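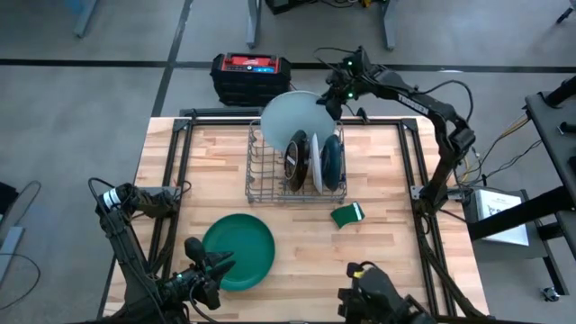 Paucar, May

# Submitting an admission application through Datport

These instructions cover applications to Years 7 to 10 for the coming school year. Sixth-form applicants use a separate form, available from the admissions office on request. Paper forms are no longer accepted for the main intake.

## Before you start

Have the following ready as PDF or JPEG files:

- the child's birth certificate or passport
- the last 2 school reports, all pages
- proof of address issued to a parent or guardian
- the leaving certificate, if the child has already left the previous school

Each file must be smaller than 800 KB. Datport rejects larger files without showing an error and the upload field simply goes blank again. Scan in greyscale to keep the size down. Reports in a language other than English need a certified translation, uploaded in the same file as the original.

## Create the family account

1. Open the Datport sign-in page and choose **New family**.
2. Enter the school code, 709.
3. Enter an email address that both parents can read. All later notices go to this address only.
4. Open the confirmation message and follow the link. It expires at midnight.

Families with a child already at the school should not create a second account. Sign in as usual and choose **Add sibling** from the left-hand menu. Address and contact details are carried over.

## Fill in the form

The form has five tabs. They can be completed in any order, but **Submit** stays grey until every tab shows a tick.

**Child.** Type the name exactly as it appears on the birth certificate. A different everyday name can go in the *Known as* field.

**Schooling.** List schools from the most recent backwards. For home education, enter "Home" and the dates.

**Languages.** The second-language choice made on this tab is used to build teaching groups. Changes after submission go to Despina Papadakis in the languages department.

**Support.** Enter any learning support the child receives now or has received in the past. Attach assessments here, not under Documents. They are read by the support team before the interview is arranged.

**Documents.** Upload the files listed above. Wait for the file name to turn green before leaving the tab.

Drafts are saved when you move between tabs. Closing the browser in the middle of a tab loses whatever was typed on it.

## After submission

A reference number with 17 characters appears on the final screen and is sent by email. Quote it in full in any message to the office.

The status line on the account page will show one of these:

| Status | Meaning |
|---|---|
| Received | Form complete, not yet read |
| Query | A document is missing or cannot be read |
| Interview | Choose a slot from the calendar |
| Decision | Letter available to download |

For a **Query**, replace the file under Documents and press **Resubmit**. Uploading alone does not return the form to the queue.

Account and password problems: Fotis Pappas, IT desk. Questions on entry requirements: Chrysanthi Tzanetos, admissions office, mornings until 12:30.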